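Murkinari - recording, replay and review tools for hand-held grippers

Home | Download | Guides | FAQ | Changelog | Contact

Search this site Go

Print this page | E-mail this page

Frequently asked questions

I write Murkinari more or less by myself, and I answer the mail too, so this page is mostly me pasting in replies I've already typed a dozen times. If your question isn't on it, write to me and it probably will be by July.

What does Murkinari do?

It takes the recordings from a hand-held gripper (video, finger opening, motion sensor) and turns them into something a planner or a learned policy can use. It lines up the clocks, works out where the gripper was at each moment, lets you trim and label, and writes out clean episodes. There's also a replay tool that checks whether a given arm could reach everything you did by hand. That last part is my favorite and the reason I started the whole thing!

What doesn't it do?

It doesn't train anything. You get the episodes out and you take them wherever you like. People keep asking me to bolt a trainer on, and I keep saying no, mostly out of laziness.

How do I install it?

Grab the installer from the Download page and run it. The command line tools come along with it. Type "murk check" when you're done and it will tell you what's missing. If it complains about the video decoder, install the one it names and run it again. Don't install three different decoders in the hope that one will stick (I've had that letter more than once).

My tracking jumps in the middle of an episode. What's going on?

Nine times out of ten the camera was looking at something with too little texture, or you turned your wrist too fast. The tracker needs corners and edges it can find again in the next picture. A bare wall gives it nothing. A glossy cabinet door is worse, as it gives it reflections that slide around when you move.

Open the episode in the review window and turn on the point overlay. If the points thin out right before the jump, that's your answer. You can set "min_points" higher, and the tool will flag those stretches for you instead of guessing its way through them. The default is 19, which is low, and I keep it low so that first-time users don't see a wall of warnings.

Does the room have to be plain?

No, please don't clear it out! Rooms with plenty going on are easier to track. Books are wonderful, all those spines with hard edges. I do most of my own testing on desktops, with a mouse pad and a mouse within reach of the fingers, and shelves of books further back to keep the tracker happy.
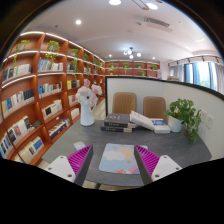
But what about leaves and curtains, a user at Vilham wrote back, because in our recordings the tracker seems to grab onto anything that sways and then the whole path drifts with it.

Fair point, and it's a real weakness. The tracker assumes that most of what it sees stays put. A few moving leaves get thrown out as bad matches, but if a fan is going and half your view is swaying, the bad matches start to outvote the good ones. You can paint a mask over a region in the map view and the tracker will ignore it from then on. I'd switch off the fan first, though. Windows deserve a mention here too: if the view outside is bright, lock the exposure before you start recording, or the indoor part will go dark every time you swing past the glass.

Do I need to make a map of the room before I record?

Yes, one slow pass. Walk the gripper around the work area, look at it from a few heights, come back to where you started. Coming back is the part people skip, and without it the map has no way to close its loop and fix its own drift. When you move furniture, make a new map. When you move a mug, don't bother.

Can I use one map for several tasks?

Sure. I had one map that served 213 episodes before I shifted the desk and had to start over. Name the map after the room and the tasks after what you're doing, and you'll thank yourself later.

Why do my fingers show up as part of the scene?

You haven't loaded a finger mask. The fingers are always in view and they move with the camera, so to the tracker they look like the one thing in the world that never moves. That's poison. There's a mask for each of the common finger shapes in the "masks" folder. If yours isn't in there, record a few seconds of opening and closing all the way, then run "murk mask". It builds one for you. Check it by eye, especially near the tips, where it tends to be stingy.

How does it know how far open the gripper is?

Either from a sensor, if yours has one, or from the picture. In picture mode it learns how the fingers look fully open and fully closed and fills in between. Soft fingers that bend make this less exact, since the tips can be pressed together on something while the base is still moving. For big objects it hardly matters. For thin stuff, like picking up a sheet of paper, get the sensor.

The replay check says "unreachable" but I did it by hand without any trouble. Is that a bug?

Probably not, sorry. Your arm has a shoulder that leans and a body that can take a step sideways. The robot's base is bolted down. Try dragging the base around in the replay window, and you'll often find a spot where the red turns green. If only a short stretch stays red, look at the wrist angle there. We all twist our wrists more than we think we do.

If the base is right and it's still red, send me the episode and your arm file. The joint limits in the Vanhove arm file were wrong for two whole releases and I only found out from a mail just like that.

What do the planner settings mean?

"Smooth" sets how hard it irons out your hand shake. Too little and the arm buzzes, too much and it cuts corners - I've watched it cut one straight through a box. Start at 2 and go up a step at a time.

"Clearance" is the gap it tries to keep from everything except the thing you're grasping. It's in millimeters.

"Hold" makes the fingers wait a moment after closing before the arm moves off. Leave it on.

The clocks don't line up. Help?

Tap the fingers together sharply three times at the start of each recording. The tool looks for that in both the video and the motion data and lines them up. If you forgot, you can slide one against the other by hand in the review window, but it's dull work and you'll remember to tap next time.

What is error 743?

The episode has fewer video pictures than its index says it should. Nearly always a memory card pulled out too early. Run "murk repair" on a copy (a copy!) and it will cut the episode at the last good picture. Whatever came after that is gone.

Where do my recordings go?

Nowhere. Everything runs on your own machine and the tool never phones home. If you mail me an episode so I can chase a bug, I delete it when the bug is closed. Do look through it first, all the same. Cameras this wide pick up the whole room, letters on the desk and family pictures included, and the blur tool in the review window only takes a minute.

Will it run on my old laptop?

Reviewing and labeling, yes. Mapping will work but you'll want to start it and go have dinner. The build machine at Pirnesby that I use for testing is nothing fancy, just a desktop with plenty of memory, and memory is what mapping eats.

Can I add my own labels?

You can. Put them in "labels.txt", one per line, and restart. Spaces are fine now - they weren't in the older versions, so if you share episodes with somebody who hasn't updated, use underscores.

How do I report a bug?

Use the Contact page, tell me your version (it's in the bottom corner of the review window) and attach the log. Screenshots of the log are no good to me, I can't search them. I read mail in the evenings, usually after 8 p.m., and I do get to all of it.

Print this page | E-mail this page

Home | Download | Guides | FAQ | Changelog | Contact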